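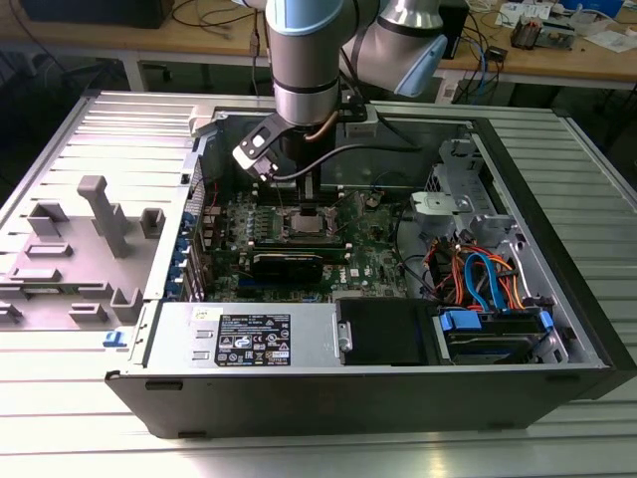 **Flustdale extends its visitor season into April**

The lakeside town of Flustdale will keep its visitor centre, boat ramp and foreshore campground open through April, a month longer than in previous years.

The change follows a busy summer for the town, which has a permanent population of 1257. Many visitors come for the trout fishing and the walking tracks along the northern shore, and local operators had asked for a longer season to catch the autumn colour in the hills behind the township.

Visitor centre manager Ailsa MacAulay said bookings for the extra month opened last week and the powered sites were filling first.

"We've got 165 sites in total and most of the ones near the water are gone," she said. "There's still plenty of room up the back under the gums, and it's quieter there anyway."

The Skinner Track, which climbs from the old jetty to the lookout, has reopened after repairs to a washed-out section near the creek. Walkers should allow two hours for the return trip. The lookout is 300 metres above the lake and the last stretch is steep, with loose rock in places. Dogs are allowed on a lead as far as the picnic shelter.

The ferry to Stirico, on the far side of the lake, will run twice a day during the extended season, leaving Flustdale at 9.30 am and 2 pm. It carries 20 passengers and bikes travel free. Operator Catriona Aitken said the afternoon crossing may be cancelled in strong wind, and passengers would be sent a text message by noon if that happened.

Stirico's general store and tearooms will stay open to meet both boats. The store dates from the town's timber-milling years and has a small display of tools and photographs in the back room. Entry is by gold coin donation.

Ilona Hegyi, who runs a guesthouse on the main street, said autumn was her favourite time to be in Flustdale, although guests were sometimes caught out by the cold mornings.

"People pack for the beach and then they're in here asking for another blanket," she said.

Campground bookings can be made at the visitor centre or by phone. Ferry tickets are sold at the jetty kiosk, which opens at 8.30 am. Fishing licences are available from the bait shop next to the boat ramp.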